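An afternoon at the Wandura open workshop

I had been meaning to get to Wandura since last November, and I finally made the drive. The workshop takes up the back half of an old print building, 60 miles from my place, and most months it's members only. Once in a while they open the doors and let anyone wander in, look at the builds and ask as many questions as they like. I asked a lot.

The front room is what you'd expect if you've spent time in shared shops: a laser cutter with a waiting list taped to it, two 3D printers going, drawers of screws that are nearly sorted. There was a very sweet line-following cart named Paltero that kept getting lost on the seam in the floor, and a plant-watering rig built out of windshield washer pumps. I'd have been happy with just those.

But the build I'd come for was Voreo, the kitchen arm! I've been following the group's posts on it for ages. The idea is an arm that can handle ordinary kitchen jobs in an ordinary kitchen, with the normal clutter left out. It lives upstairs, where the members make their lunch, and you go up in groups of 8 because the stairs are narrow and the room isn't much bigger.
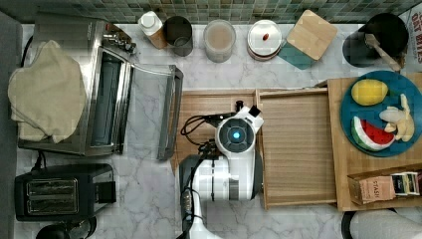 Voreo over the open drawer, with the play-food lunch on its teal plate at right.

I love how much of a real kitchen they've kept around it. Toaster oven, jars, a box with Stash tea in it, a spatula standing in its canister. The fruit is toy fruit (lemon, peeled banana, a wedge of watermelon), and the member showing us around said they buy it secondhand and go through quite a bit of it. There's a glowing blue light on the gripper, too, and the kids in my group couldn't take their eyes off it.

Drawers are the big subject at the moment. I had assumed picking up a banana would be the tricky part, but what we heard about for twenty minutes was drawers: how far to pull, what to do when one sticks, how to tell that it's open enough to reach into. They keep a log, and attempt number 173 has a star next to it, the first time the arm opened one and put something inside with no help. The whole log is around 4000 lines long now, and they let us scroll through it. Some of the comments are very funny. "Closed drawer on own cable" shows up more than once.

I asked about the cables, having fought with the same thing on my own little desk arm at home. Theirs loop out at the side of the gripper and run down the arm. The advice I got was to leave more slack than looks neat, then move every joint as far as it goes before tying anything down. I went home and redid mine that night.

Coffee afterward was at Ó Conaill, the bakery on the corner, where half the visitors had ended up anyway, still talking about drawers. Parking behind the building is free after noon, but the lot is small, so come early if you're bringing a project to show.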